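Taste testers and diary keepers wanted for the Goka drinks study

Do you like fizzy drinks? Do you have opinions about them that your family is tired of hearing? Then we would love to have you!

Altusora is a small food and taste research group, and we're looking for 82 people to join our next study. We want to find out how people pick a soft drink, what they notice first when they taste it, and how their favorites change over a few weeks. Our April study on breakfast juices was a joy to run – people wrote such funny, sharp, useful notes – and we can't wait to do it again with bubbles. 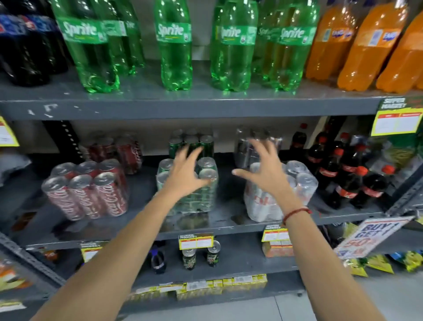

The study is done from home and runs for 24 days. Once you're signed up, we mail you a box of plain, numbered bottles and a paper diary. On most days you try one drink, at any hour you like, and write down what you think of it. Sweet, sour, flat, sharp, like the stuff your grandmother kept in the garage – use whatever words come to you. There is no test and no special vocabulary to learn. Kibet Mwakalinga, who put the diary together, has left plenty of room for scribbling in the margins, and he really does read the margins.

You'll also have 2 phone calls with one of our interviewers, Olga Espinoza or Chepkoech Kimaro. The first is a quick hello to check that your box arrived in one piece. The second comes at the end and takes longer, so please have your diary next to you (and a glass of water, you'll be talking a lot!).

You can take part if you:
are 18 or older
drink a soft drink at least once a week
have a mailing address where we can send a box
can talk on the phone in English
don't work for a drinks company

Please don't apply if you have been told by a doctor to avoid sugar, caffeine or sweeteners. Some of the bottles have all of these. If you have a food allergy, write to us before you fill in the form and we'll send you the full ingredient list.
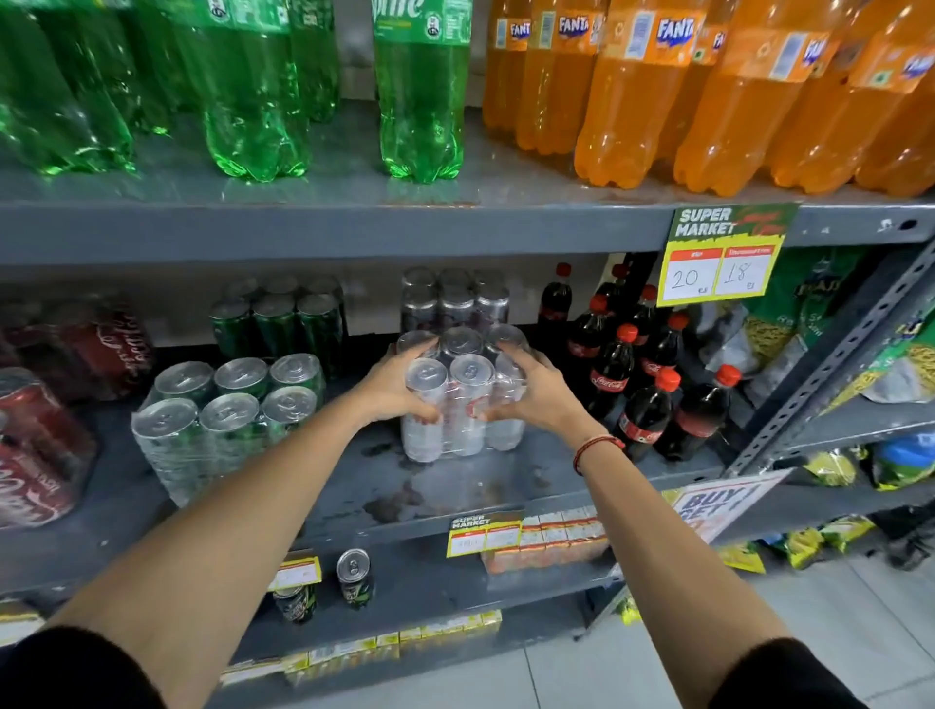

We also ask for a short shopping log. Every time you buy drinks for your household, jot down the kind, the size, the price and who asked for it. Receipts taped to the page are fine. If you share a home with someone who would like to join too, each of you needs a separate form and a separate diary.

Everyone who sends back a finished diary gets a $500 payment by check. Return postage is paid. You can stop at any point, and we'll pay you for the days you completed.

To sign up, ask Dalia Laur for the form through the contact page and put "Goka" in the subject line. Forms need to reach us by May 28, 2020. We'll write to everyone, whether or not we have a spot for you.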